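How to Water a New Shrub Through Its First Summer

If you put in a shrub this spring, August is the month that will test it, and I want to walk you through the way I've done it in my own yard here in Trerkville for more years than I care to admit. It's easy work, and rather pleasant with a cup of coffee in your free hand!

Start by checking the soil. Push a finger down 3 inches, close to the base but not right against the stem. If it feels cool and a little damp down there, leave the plant alone and check again tomorrow. If it's dry, get the hose.

Set the hose to a slow trickle and lay it at the edge of the root ball. Let it run until the water starts to sit on top, move it a quarter of the way around, and keep going until you're back where you began. A quick spray over the leaves feels like watering (I did it for years), but most of it never gets to the roots.

Wait 48 hours before you test again, unless you're having one of those 100-degree spells, when I look every morning before breakfast.

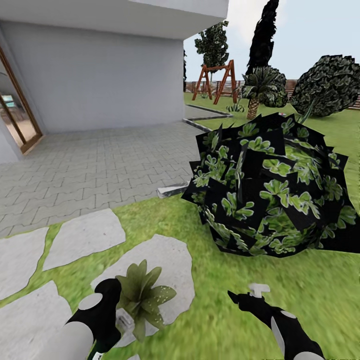 Saskia Pearce
Garden Columnist

Where a shrub grows right in the lawn, the grass will drink a good share of what you pour. Cut back a ring of turf, lay down shredded bark, and keep the bark a hand's width away from the stem. Top it up when it gets thin. Come fall you can slow down on the watering, but do keep on checking with that finger until the ground freezes.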